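The Comparison

15/09/2022
by bench_two

The memo from upstairs wanted a winner, and it wanted one that fit on a slide. Nosmont would be buying a lot of grippers in December, either from Biltex or from Lammers, and it fell to me to sit with both of them until I had formed an opinion I could defend in a room with a projector.

I had opinions already. The Biltex arrived in a foam-lined case with a cleaning cloth. The Lammers came in a box that had once held a different Lammers, with the old label crossed out in marker. I distrusted the cloth.

The protocol was 756 attempts per gripper: pick up the object, put it in the basket, take it out again, put it back on the table, and try to look engaged. My manager had written the protocol on a plane. It had a section on lighting and a section on operator bias, and the operator was described throughout as "the neutral party." 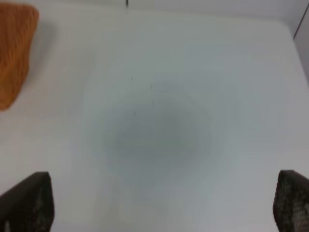 By attempt 105 I was no longer the neutral party. The Biltex closed with a small expensive sigh, like a car door in a commercial. The Lammers clicked. Every time it clicked, the man at the next bench looked up as if I'd called him, and after a while he began answering.

"What?"

"Nothing. It's the Lammers."

"Oh."

We had this conversation more often than I have had any other in my adult life, including the ones with my mother about parking.

The controller was a Proltik, shared by both grippers in the interest of fairness, and it treated them with equal contempt. It had a habit of pausing before a grasp. The manual called this "settling" and gave it a page and a half. I timed it the first morning and then stopped timing it, the way you stop reading the clock in a waiting room. During the settling I could hear the ventilation, and sometimes, through the wall, the sales department rehearsing the word "seamless." 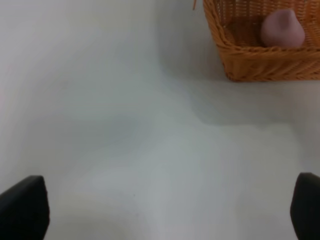 The trouble over the object began in the second week. Purchasing had it down on the form as a fig. My manager's protocol said pear. The results sheet had a drop-down menu for object type and the menu offered neither, so I had been picking "other (produce)" and feeling fine about it until somebody in compliance asked, by email, with a flag on it, other than what. I went over and looked at the thing sitting in its wicker basket, pinkish and round at the bottom and narrowing toward the top, and I could see how a person might go either way. I wrote back that it was a fig for purposes of procurement and a pear for purposes of testing. That bought me 10 days, after which I received a form.

The form asked whether the object's identity had changed during the trial. I put no. It asked how I knew. I left that one for the afternoon and then for the next afternoon, and it's possible it is still in my drafts.

Meanwhile the Biltex was winning, a little. It was ahead on gentleness and ahead on the sigh. The Lammers was ahead on getting up again. Whatever went wrong with it, you turned it off, you turned it on, it clicked, the man at the next bench said "What?" and we were back in business. When the Biltex had a problem it displayed a number, and the number led to a web page, and the web page asked me to create an account.

On attempt 248 of the second round the Biltex displayed a number I hadn't seen before. I had three accounts by then. I made a fourth.
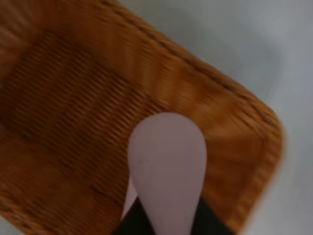
II. THE ROOM WITH THE PROJECTOR

They gave me the slot before lunch, which people mean kindly. There was one slide. I had put the two names on it and a column of figures under each, and I had colored the better figure green in every row, so that from the back of the room it looked like a board game somebody had left out.

"So which is it?" my manager said.

I said it depended what you wanted to pick up.

He said he wanted to pick up figs.

Someone from Purchasing nodded. Someone from the plane side of things, who had clearly read the protocol, said, "Pears, I thought." There was a silence then, long enough to be called settling, and I looked at my slide and waited for somebody to click.

"Could we get both?" said the woman from Sales.

They wrote that down. I was asked to run the comparison again on the pair of them together, using the same controller, and to have it on a slide by December. I asked if the object could be changed to something with a name. They said to put that in the form.

When I got back to the bench the Proltik had logged itself out. I sat down and switched on the Lammers.

"What?" said the man at the next bench.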